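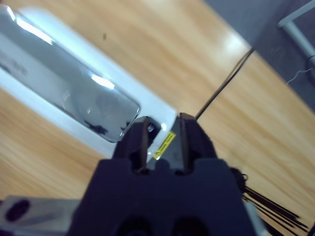
Living With the Zellen Gripper: A Long Review, Including the Afternoon It Let Go

By Liudmyla Shevchuk
Jun 7, 2020

I've been promising a few of you this review since December, and every time I sat down to write it, something else happened with the gripper that I thought I ought to include. So it has grown! Put the kettle on, because I'm going to tell you all of it, the good and the bad and the part where I dropped something on my own foot.

For anyone new here, my little shop (it's the back half of our house, let's not be grand about it) does small handling jobs for people who make things in short runs. Somebody has a part that needs to be picked up, turned over, set down and checked, over and over, and they'd like to know whether a robot can do it before they spend real money. I have one arm, a Movach, which I bought used and love dearly, and until last winter I had a very old gripper on it that wheezed. The Zellen two-finger electric was my big treat to myself.

What I liked right away

It is a solid piece of equipment. The body is wide and black and squared off at the shoulders, and the fingers stand up out of it like they mean business. It bolted onto my Movach with the adapter that came in the box, and I was opening and closing it from the pendant within 40 minutes, including the time I spent looking for my good hex key (it was in my apron). It's quiet, too. After the old one, the first time I ran it I went to check that it was plugged in.

The grip is gentle when you ask it to be. I had a run of glossy parts from a customer, white plastic with a mirror finish on top, and those show every fingerprint and every scuff. On a low force setting the Zellen picked them up by the white rim without leaving a thing behind. I did 246 picks that first week, wrote each one on my clipboard, and didn't mark a single part. I was so pleased I made a cake.

I also like that there's a yellow warning sticker right on the inner face of one finger, where you'll see it when your hand is anywhere it shouldn't be. I have a lot of respect for a pinch point, and I wish more makers put the label at the place that bites.

What went wrong

Now for the sad part. One afternoon in spring I had it running a plain pick and place with a test weight, a steel block I use for everything. The arm was over the edge of the table on its way to the bin. I leaned past and pressed the stop button on the cell because I'd noticed the bin was sitting crooked. The arm stopped beautifully. And the gripper opened.

It didn't fly open, I want to be fair about it. The fingers eased apart by maybe the width of a pencil, which was plenty. The block came down, hit the edge of the bin and then hit my left shoe. I had my steel toes on, thank goodness, and I was only bruised in my pride. But I sat on my stool for quite a while afterward thinking about how it could have gone in sandals.

I tried it again with a towel in the bin and everyone (me and the dog) well back. Same thing. When the power to the gripper drops, the fingers relax. My old wheezy one had a spring in it that held on to whatever it had, and I'd gotten so used to that I never thought to ask. I went through the manual with a pencil and found the sentence on page 25, in a paragraph that is mostly about storage temperature. It says the fingers may lose holding force if supply voltage is removed. I had read that page! I'd even put a coffee ring on it.

So there were two mistakes here, and I'll own mine. I should have tested a power cut with something in the fingers on the very first day, and I've done it with every tool since. But a gripper that can drop its load on an emergency stop should say so on the front page in big letters, and the box should say it again.

The second fault

While I was checking things over after the drop, I found that one of the finger screws had backed out a little. I don't believe it caused the drop, as the block was held perfectly well until the power went, but it worried me. I put a dab of thread locker on, tightened it to the figure in the manual, and drew a line across the head with a paint pen so I can tell at a glance whether it has moved. I check the line every morning with my coffee. It has moved once, a hair, after a long day at high speed. I'd ask Zellen to put the thread locker on at the factory. It can't cost them much.

What I changed

Gripper power now comes from its own supply, kept separate from the arm's, so a stop button press freezes the arm and leaves the fingers holding. Please don't copy me on this without thinking about your own setup, or asking someone who does this for a living. In my cell the stop still cuts everything that can swing or travel, and I have a keyed switch for the gripper alone in case I ever need the fingers to let go of somebody's sleeve. My friends over at Stasiv looked at the drawing for me and made me move that switch closer to where I stand, and they were right.

I also pulled the bin path in so nothing is ever carried past the table edge at standing height, and I go over my wires more often. Cables lying across the table are a bad habit of mine. A snagged supply lead would do the very same thing a stop button does, and I'd rather find that out from a checklist than from my other foot.

How the company handled it

I wrote to Zellen the same evening, a very long email, as you can imagine. They answered in two days. The woman who wrote back was kind and didn't try to tell me I'd imagined it. She sent me a wiring note for a separate supply, offered to take the gripper back, and said the warning would be moved forward in the next printing of the manual. I haven't seen that new manual yet, so I can't tell you whether it happened. I kept the gripper.

How it compares

I borrowed a Surura for a weekend to have something to hold it up against. The Surura keeps its grip when the power goes, full stop, and I could hang my test block from it overnight. It's also slower and heavier, and on those mirror-topped parts it left a faint line along the rim at its lowest setting. If you lift anything over people's feet, buy that one. If you're handling delicate things low over a table, the Zellen has a much nicer touch.

Would I buy it again?

Yes, with my eyes open. It's done 1,000 cycles for me since the rewiring without letting go of anything it shouldn't, and the fingers still close as evenly as they did in December. I'd give it four stars out of five for the way it handles parts and two for the manual, and you can average those however you like.

If you have one of these already, do me a favor before your next job. Put something soft and unbreakable in the fingers, stand back, hit your stop, and watch what they do. Then write and tell me, especially if yours is a newer one than mine!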